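Filed under: Bench Notes / Desktops
3 comments | 11 shares

2022-10-01

Carrying on with the office towers from Cluravville. Ramiro Mateos dropped off the second one this morning with its power cord, a keyboard I didn't ask for, and a sticky note that said "slow, then no." The first one went back to him already and its entry is further up the notebook. This one has been on my bench since he left.

Complaint as given: takes forever to start, hangs when opening the shared folder, and twice this week stopped at a black screen with a message about no boot device. They turned it off and on and it came up both times. They'd like to keep the machine if it can be kept. The accounting files are supposed to be on the server, but Ramiro thinks the woman at that desk saves to her own desktop. So treat the drive as if it has the only copy of everything.

Outside of the case first. Dust packed in the front intake, one rubber foot gone. Side panel came off without a fight. I took it out to the loading door and blew it out with the small compressor turned down low, holding the fan still with a pencil. Wiped the front bezel with a damp rag. The smell was ordinary dust, nothing burnt.

Plugged it in at the bench before touching anything else. It started on the first try and took a long time at the logo. Went into setup and looked at the drive list. Drive was there. Restarted, drive was there. Restarted with my hand resting on the case and tapping the side a bit, and the drive was gone from the list. Did that again to be sure and got the same thing on the second try. So there's at least a connection problem, and there may be a drive problem behind it. I wouldn't trust either half of that until they've been tested apart.

Ran the built-in drive test from the boot menu with the case lying flat and left alone. It passed the short one. Started the long one and went to work on the Romaniuk printer while it ran. When I came back it had stopped with a read error. Wrote the code on tape and stuck it on the case. Fine, the drive is going out whatever the cable is doing.

Copy first, though. Crescencio Bravo has the good dock at his bench, the one that doesn't drop out on long copies, and he was done with it, so I took it. Plan was:

- shut down, pull the cord, hold the power button in to drain it
- strap on, clipped to bare metal on the chassis
- data cable off at the drive end first, then power
- drive out, into the dock, image to the shop server
- new drive in, restore, test

The data cable on this one is the blue kind without much grip at the drive end. It seats, but it wiggles. I marked which port it goes to on the board before unplugging anything, with a dot of paint pen on the plug. On the last machine I didn't do that and spent ten minutes with the boot order afterward wondering why it wouldn't start.

Note on the carriers for whoever does the next one of these, as Crescencio asked. There are no screws to hunt for on the drive itself. Go for the blue parts. Squeeze the grips toward each other and ease the drive up and out evenly. If one side comes and the other doesn't, stop and push it back down, then start over. Pulling harder on the stuck side is how the plastic gets broken, and we have no spares of that plastic in the drawer. I've asked Osach for a bag of them with the next parts order.

Also watch the power bundle. It comes down close by the carrier and it's stiff, and it likes to swing back into the space you're trying to work in. I tie it back with a strip of the soft velcro. Don't use a zip tie, you'll only have to cut it off in there next to everything else.

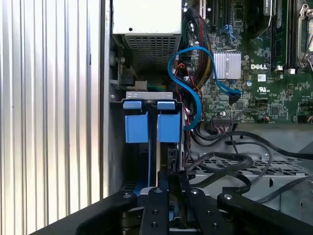 Drive went into the dock at Crescencio's end of the bench and I started the image with retries set to 2. First part ran at a normal speed. Then it slowed down to nearly nothing for a stretch, which is where I think the read error was, and then picked up again. Left it going over lunch. When it finished the log listed 20 bad sectors, all close together. I mounted the image and opened the user folder. Ramiro was right, there's a desktop full of spreadsheets. Opened a handful of the newer ones and they opened. I'll send him the list of damaged files and let him ask her which of them matter.

Replacement is a Grurkholm 500 from the shelf. It's more than they need but it's what we have, and I'm charging the smaller one's price. It sat in the carrier fine. New data cable too, one with the metal clip. Same port as before.

Restored the image, ran the file check, let it fix what it wanted to fix. Boots to the login screen in reasonable time now. Tapped the case, leaned on it, slid it across the bench, and the drive stayed in the list each time. I'd still like it to run overnight with the long test going before it leaves.

Other things I looked at while it was open:

Heatsink is tight, fins clean after the blow-out. I didn't pull it. The temperature readout looked normal, so the paste can wait.

Clock battery measured low. Swapped it, set the date, saved the settings.

Power supply fan spins freely and isn't loud. Voltages okay on the tester.

Memory passed one full round. Will let it do a second if there's time.

Old drive is bagged and labeled with Ramiro's name and goes in the locked cabinet, not in the scrap bin. He wants it kept until December and then wiped and destroyed, with a note in writing that we did it. Please nobody borrow it for testing. The old blue cable I cut in half and threw out so it wouldn't find its way back into the good box.

Bill so far: drive, cable, battery, bench time. Comes to 200 before tax. I told Ramiro that on the phone and he said go ahead. He asked if the rest of that office should have their drives replaced while we're at it. I said bring me one that's working and let me run the long test on it, and then we'll know more. He's going to bring the front desk machine when they can spare it.

To do:
- long test overnight, check log in the morning
- email damaged file list to Ramiro
- return the dock to Crescencio (with its own power brick this time)
- put side panel back on, find a rubber foot for it
- Osach order: carrier plastic, clip-type data cables, clock batteries
- Romaniuk printer still needs its roller, call about that

Added later: Crescencio says there's a coffee can of rubber feet under the solder station. Found one that fits.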